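Minutes of the strategy club, April 2025. I'm typing these up from my own scribbles because Gumaro Ayala did them in February and says it's my turn. Fair enough! If I've got you wrong, shout in the channel and I'll fix it.

## House rules for the Jernside campaign

We started with the map, and we were still on the map when the tea ran out. Jernside is the big one with the frozen river down the middle, and half of us love it and half of us would happily never see it again. Gumaro wants the turn limit off. I said we tried that last time and ended up with two people hiding in the northern forts and everyone else going to bed. We voted, and the limit stays at 40 turns.

Starting gold was quicker. It goes down to 400 each, so you can afford one decent hero or a pile of archers but you can't have both (sorry to whoever it was that groaned).

## Skillau and the ferry thing

Long argument, this one. If you play Skillau you can load a full army on the ferry, cross, and unload in the same turn, and the defender gets no chance to react. I think it's a bug. Gumaro thinks it's the only reason anyone picks Skillau in the first place, and he does have a point, their infantry is dreadful. 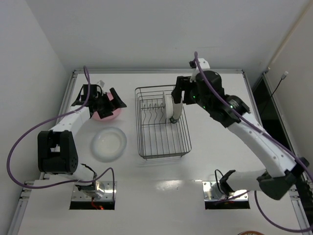 We went round it a few times and settled on a trial. For the next two games, ferries can cross and unload but the army can't attack until the turn after. If Skillau comes last both times we go back to how it was and I'll stop moaning. I did ask for that last bit to be left out of the minutes, but there you go.

## Alliances

Secret pacts are still allowed. Sharing your save file with your ally is not, and yes, that does include sending screenshots of the whole map. One warning and then you skip a turn.

Işık is staying as a computer-run neutral. Nobody may bribe them before turn five, which we've now agreed on twice, so please can it go in the pinned post this time. (Me. I'm doing the pinned post.)

## Skenik mod

We had a quick look at the Skenik mod, which changes the siege rules and adds a rather lovely winter soundtrack. Loading took almost an age on my machine. Everybody liked the new catapults, but we don't want to switch halfway through a campaign, so it's parked until Jernside is finished.

## To do

- Me: pinned post, with the gold and ferry rules in it
- Gumaro: set up the lobby and send round the password
- Everyone: pick a faction before the next meeting, and no swapping after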